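Residents are reminded that most damage to kitchen drawers, hinges and worktops in the Skalla buildings comes from small faults left too long. The guidance below covers routine care that any household can carry out with ordinary tools. Repairs involving gas, mains wiring or water supply pipes must be referred to the building office.

## Drawers and runners

Empty the drawer fully before removing it. Most drawers in the older units lift out once they have been pulled to the stop and tilted upward. Newer units have a release lever on each side, and both levers must be pressed together.

Wipe the runners with a dry cloth, then with a cloth dampened in warm water and a little dish soap. Dry them well. Cooking oil must not be used as a lubricant, as it thickens and collects crumbs. A thin coat of dry silicone spray is sufficient, applied to the cloth and not to the runner itself.

## Cabinet hinges

A door that rubs against its neighbor usually needs adjustment and seldom needs a new hinge. Open the door and locate the two screws on the hinge arm. The front screw moves the door left or right. The rear screw moves it in or out. Turn each screw no more than a quarter turn at a time, close the door, and check the gap before continuing. 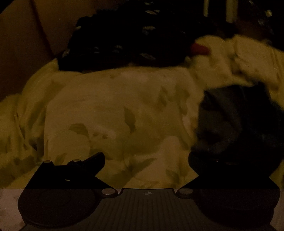

Where a screw turns freely without tightening, the hole has worn. Remove the screw, fill the hole with wooden toothpicks dipped in wood glue, trim them level, and leave the glue to set overnight. The screw may then be driven back in by hand. Power drivers strip the repaired hole very easily and should be kept away from it.

## Sink and drain

Clear the strainer after every use. Once a month, unscrew the trap with a bucket placed underneath, rinse it in another sink or outdoors, and check that the washer is seated flat before refitting. Hand-tight is enough for plastic fittings.

Chemical drain cleaners are not permitted in units connected to the shared stack. A plunger clears the majority of blockages. If water still stands in the sink after 9 strokes of the plunger, stop and report the matter.

## Worktops

- Use a trivet under any pan taken directly from the stove.
- Wipe up vinegar, lemon juice and coffee promptly.
- Reseal the joint behind the faucet when the old sealant lifts or darkens.
- Do not cut bread or vegetables directly on the surface.

Light scratches on oiled wood may be sanded along the grain and oiled again. Laminate cannot be sanded.

## Spare parts

Hinges, drawer stops and trap washers are held at the building office and issued without charge, up to 2 of each per household per year. Requests should be addressed to Bohdana Antoniuk, quoting form 459 and the unit number. Please bring the worn part, so that the correct size can be matched at the counter.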